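Category: Player Support > Scoring & Saves > Resolved

Skirngate: stage stars disappearing after the March patch
Posted by Ifigeneia Andreadis, Thursday

Hello everyone, and thank you for being so patient with me while I worked through this one. I know a lot of you have been watching the ticket, and several of you sent in save files and long, thoughtful write-ups, which I read with my morning coffee and enjoyed very much. I'm going to put the whole log here in one place so you can see what we tried, and so that anyone who runs into it later can find the fix without digging through the old thread.

The original report came from a player called Dralora, who wrote:

"I finished Garkelgate with all the stars and the gold medal. The results screen was fine. I went back to the map and the stage says 4 stars. I played it again, got everything again, same thing. My total hasn't moved from 739 in two evenings and I am starting to take it personally."

Garkelgate has 11 stars in it, for those who haven't gotten that far yet, so there was clearly something wrong. My first guess was a cloud save conflict, where an older save on one machine gets copied over a newer one on another. We've had that before. I asked Dralora to turn cloud saves off, restart, and play the stage one more time.

Same result, I'm sorry to say. The results screen showed the full set and the map showed 4.

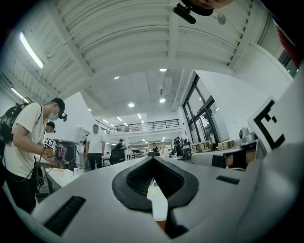 5 min read

So, on to the second guess. I wondered whether the map was simply drawing the wrong number while the save underneath was perfectly healthy. That would have been the nice version of the problem! I loaded Dralora's save on my own machine, opened the stage record, and found that the save agreed with the map. The stars really weren't being kept. They were counted for the results screen and then dropped somewhere on the way to the file.

I then played Garkelgate from a brand new profile (I am not very good at it, and the swinging bridges got me more often than I'd like to admit). Once I finally made it through with everything collected, all my stars saved correctly. I did it again to be sure and they saved again. That was a bit discouraging, as you can imagine, and I left the ticket open overnight and went home.

What got us moving was a second report, from a player who goes by Panagiotou, who had the same trouble on a different stage but added one very useful detail: it only happened after using "Restart from checkpoint" in the pause menu. Falling off and being put back at the checkpoint by the game was fine. Choosing the restart yourself was the trouble. I had never touched the pause menu in any of my runs, so of course I never saw it.

I went back in, collected the first 4 stars, passed the checkpoint, collected a few more, and chose the restart from the menu. Then I finished the stage with everything. The results screen said 11, the map said 4, and I may have cheered a little.

What was going wrong

When you pass a checkpoint, the game makes a note of which stars you have so far. The March patch changed how that note is used after a menu restart. The game kept using the checkpoint note as the final list when it wrote the save, so anything you picked up past the checkpoint was shown to you at the end and then left out of the file. Your time, your medal and your finishing bonus are stored separately and were never affected.

How to get the fix

1. Close the game completely. Putting the console or computer to sleep isn't enough, as the update won't install while the game is running in the background.
2. Check for updates. The small hotfix should download by itself once you do.
3. Start the game and look at the bottom corner of the title screen. If it says Hotfix 8, you have it.
4. Load your profile and let it sit on the map screen for a moment while it saves.
5. If you had cloud saves turned off because of my earlier suggestion, please turn them back on.

About the stars you've already lost: the game keeps a separate record of your best score on each stage, and the star bonus is part of that score. For most people the hotfix can work backward from it and give the stars back the first time you load your profile. Dralora's total went up as soon as the map opened, and I got a very cheerful message with a lot of exclamation marks in it.

There is one case where this doesn't work. If you beat your score later with a faster run that had fewer stars, the older score is gone, and there's nothing left for the game to read. I'm really sorry about that. You'll need to play those stages again, although your medals will stay where they are.

A few follow-up questions from the thread

Several of you asked whether the boss stages were affected. They don't have checkpoints, so no.

Someone wanted to know if it's safe to use "Restart from checkpoint" now. Yes, please go ahead. I've used it on every stage in Skirngate since the hotfix went in, and I've compared the map to the results screen each time.

And to the player who asked if the star behind the waterfall is supposed to be reachable on the first visit: it is, but you have to go in from the left, and you need a bit of a run-up. I missed it too.

If your totals still look wrong after loading with Hotfix 8, please reply to the ticket with your save file attached and the name of the stage. It also helps if you can remember whether you used the pause menu, but don't worry if you can't. I'm marking this as resolved and will keep checking replies through the weekend.

Ifigeneia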